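2026-03-17

Levé trop tôt, encore. Wanda m'avait envoyé hier soir l'article sur le sommeil « en deux temps », celui où l'on explique que nos ancêtres dormaient quatre heures, se relevaient pour bavarder ou prier, puis se recouchaient tout contents. Elle y croit dur comme fer. Moi, je veux bien croire que des gens se relevaient la nuit. Ils avaient froid, ils avaient des enfants, des bêtes, des puces. En faire une méthode, c'est autre chose.

J'ai quand même essayé, par lâcheté envers Wanda. Couché à neuf heures et demie, réveillé vers une heure, resté assis dans la cuisine avec une tisane Onari au goût de foin. Je devais sentir venir une « lucidité douce ». J'ai senti venir mes pieds gelés. J'ai lu 10 pages du roman que m'a prêté Leokadia, dont je ne me rappelle pas une ligne ce matin, puis je me suis recouché et j'ai regardé le plafond jusqu'aux camions.

Grigore, à midi, m'a sorti son chiffre : 65 % des gens dormiraient mal. Il l'avait lu quelque part. Où ? Il ne savait plus. Qui avait-on interrogé, et que veut dire « mal » ? Il m'a répondu que j'étais fatigué, ce qui lui donnait raison. Je n'ai rien trouvé à répliquer et ça m'a agacé tout l'après-midi.

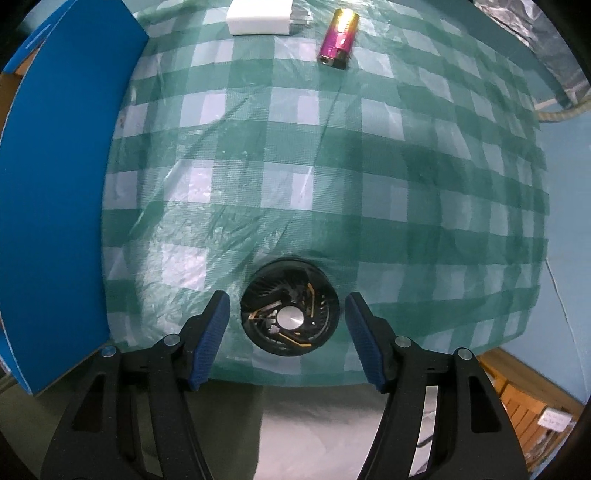
La roue à ailettes noires, moyeu vers le haut.

Reçu aussi le prospectus de Nalitz pour leur oreiller. Environ 500 euros, l'oreiller. On peut le rendre dans les deux mois, à condition de ne pas avoir ouvert la housse intérieure. Je l'ai relu deux fois pour être sûr. Comment dort-on sur un oreiller dont on n'ouvre pas la housse ? Mpho prétend que le sien a changé sa vie. Il disait la même chose en septembre du jus de cerise, et avant cela des chaussettes en laine, et il bâille toujours autant en réunion.

Ce qui me gêne dans tout cela, c'est le carnet. Wanda veut que je note chaque matin l'heure du coucher, celle du réveil, une note sur dix pour le repos. Ce matin j'ai mis quatre. Pourquoi quatre ? J'allais mettre cinq, puis j'ai pensé à la tisane. Et demain elle fera une courbe avec ça.

À sa décharge, elle a meilleure mine que moi. Mais elle a aussi arrêté de travailler le soir et elle a changé d'appartement, elle ne donne plus sur le boulevard. Quand je le lui ai dit au téléphone, elle a soupiré et m'a parlé de la lune.

Je tiens encore deux nuits, c'est promis. Ensuite je reprends mes horaires ordinaires, qui sont mauvais mais que je connais. Penser à rendre le roman à Leokadia, et à racheter du vrai thé. Ce soir, soupe de lentilles, fenêtre entrouverte, pas d'article.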